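Contreras County Civic Help Exchange
Elections and Public Office

Withdrawing from a local primary after the ballot has been certified

Posted by Precinct14Clerk
1 August 2026

I serve as the filing officer for a small township in Contreras County, and I would be grateful for guidance from members who have handled a similar matter. One of the candidates for township supervisor has informed this office, by electronic mail, that the candidate no longer wishes to seek the nomination. The message arrived after the county had certified the primary ballot. It was not signed, and it was not accompanied by the withdrawal form that our packet instructs candidates to use.

The candidate qualified by petition, submitting 111 valid signatures. The remaining candidate in the same primary has asked whether the race will now be treated as uncontested and whether the name of the withdrawing candidate will be removed. I have told both campaigns that no determination has been made.

My questions are the following. First, does an unsigned electronic message constitute a withdrawal for any purpose? Second, if a proper form is filed now, is the county required to reprint the ballots? Third, how should votes be reported if the name remains? Our local handbook was last revised in January and addresses only withdrawals made before certification.

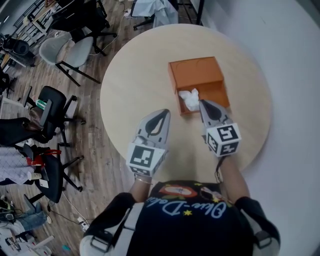
I should add that the ballots for absent voters have already been delivered to the township, and that a portion of them have been mailed. The total order was 700 ballots. I have searched the earlier discussions on this site and found two that concern death or disqualification of a candidate, but none that concern a voluntary withdrawal at this stage.

Please note that I am not asking for an opinion on the merits of either candidate, and I would ask that replies refrain from offering one.

Posted by Bivness Township Office

The short response is that the message should be retained and should not be acted upon. A withdrawal is a formal act by the candidate, and in our practice it takes effect only when the signed form has been received and stamped by the filing officer. We have received telephone calls, text messages and, on one occasion, a letter from a relative. None of these was accepted.

We recommend that your office send the candidate a written acknowledgment. It should state that the message was received, that it does not meet the filing requirements, and that the candidate remains a candidate until those requirements are met. Enclose the form. Keep a copy of the acknowledgment with the original petition. If the candidate has appointed an agent, confirm whether the agent has authority to withdraw the candidacy before accepting a form bearing the agent's signature. In our township the agent does not have that authority.

With respect to reprinting, our county does not reprint after certification where the withdrawal is voluntary. The name stays on the ballot. Where a reprint is ordered by a court, the order ordinarily states what is to be done about ballots already mailed, and the clerk should not improvise a procedure in its absence. Your county may follow a different rule. The question should be put to the county election office in writing, and the response should be placed in the file.

A notice may be posted at the polling place if your county permits it. Ours must be approved in advance and is limited to a single sentence stating that the named candidate has filed a notice of withdrawal. It may not recommend a vote for any other candidate, and poll workers may not elaborate on it when asked. We had a complaint some years ago over a notice that used the word "invalid" in connection with votes for the withdrawn candidate, and the wording was changed the same morning.

Your third question depends on the second. If the name remains on the ballot, the votes are counted and reported. Do not combine them with write-in votes, do not leave the line blank, and do not enter a zero.

Posted by Plaven_Resident

I am not an official, but this happened in Plaven when I was on the village council. The person who dropped out won anyway. It became a considerable problem, and the party had to appoint someone for the general election. There was a meeting and it lasted until late in the evening.

I believe the deadline was 5 days after the filing date, but it may have been different for townships. The other candidate was very unhappy and wrote to the newspaper. I would suggest telling everybody as early as possible. Perhaps the candidate will reconsider and remain in the race, in which case there is no problem.

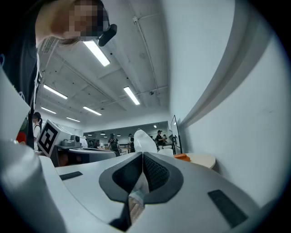 Page 2

Posted by Vaser Valley Elections Forum

The first reply is sound on procedure. This forum would add several points that filing officers in small jurisdictions have found to cause difficulty.

The matter of a withdrawn candidate who receives the most votes should be addressed before the primary. Two separate questions are involved. One is whether the candidate is the nominee. The other is whether a vacancy in the nomination exists and who may fill it. In many places the party's local organization fills the vacancy, subject to a deadline that runs from the date of the withdrawal or from the date the results are certified. Those dates can be far apart. Ask the county which one governs, and ask for the citation.

The reply from the Plaven resident correctly notes that such a candidate may win. The deadline given there should not be relied upon. Withdrawal deadlines are set by statute or by county rule and vary by office, and a township clerk who repeats a deadline from memory may find that a campaign has acted on it.

On the request from the remaining candidate, we advise that all communications be identical in content and sent to both campaigns on the same day. A filing officer should not describe the race as uncontested while two names are on the ballot. The campaign is free to describe it in whatever manner it chooses.

Voters who have already returned a ballot will ask whether they may vote again. Unless your county has a procedure for replacing a returned ballot, they may not. Voters who have received a ballot and have not returned it may be told that both names appear and that the notice of withdrawal, if one has been properly filed, is a public record available for inspection at the township office during business hours.

Finally, petition signatures are not transferred. A voter who signed for the withdrawing candidate has not thereby endorsed any other candidate, and the 111 signatures have no further effect once ballot access has been granted. They should be kept for the full retention period that applies to nominating petitions.

Follow-up posted by Precinct14Clerk

I thank the members who replied. The acknowledgment and the blank form have been sent to the candidate by certified mail, and identical letters have gone to both campaigns. The county election office has confirmed in writing that it will not reprint. It has not yet responded on the question of the vacancy deadline. I will post its response under this heading when it is received.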